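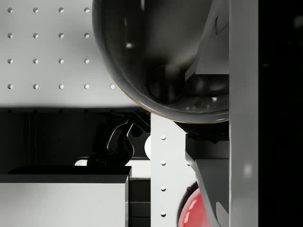

Jurnden, April

Section 4. Setting up the Wallin bench for kitchenware

Please read the whole section before you begin. You will need two people for steps 2 and 3.

1. Choose a level floor. Keep 300 mm free behind the bench so that air can pass and you can reach the rear bolts.

2. Lay the top face down on a clean blanket. Fit the four legs with the long bolts from bag B. Tighten only by hand at this stage.

3. Turn the bench over together, holding it by the frame and never by the legs.

4. Set the working height. The lowest position is 70 cm and suits a person who likes to sit. All four legs must be on the same mark.

5. Now tighten the bolts with the key, going from corner to corner.

Caution: The bench carries 60 kg when the weight is spread evenly. Do not stand on it. 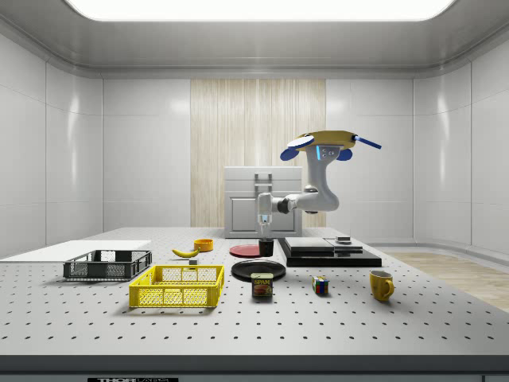

Fig. 4a. Small black cup standing on a grey top with holes.

6. Place the Ekus pegs where you want a border. Push each peg until you hear a click. If a peg feels loose, turn it a quarter and push again.

7. Hang the Berus tray below the top, on the side where you stand. Leave 100 mm between the tray and the nearest leg.

Note: The colour of the pegs can differ a little from the colour in the catalogue. It is not a fault.
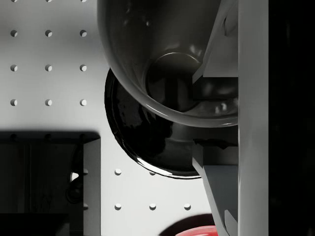

Fig. 4b. Grey bowl, with a round black dish partly beneath it.

8. Put the heavier dishes in the centre and the light ones near the border.

Cleaning: Wipe with a damp cloth and mild soap. For the holes, use the soft brush from bag C. Do not pour water on the top. Check the bolts again after one month of use, then twice a year.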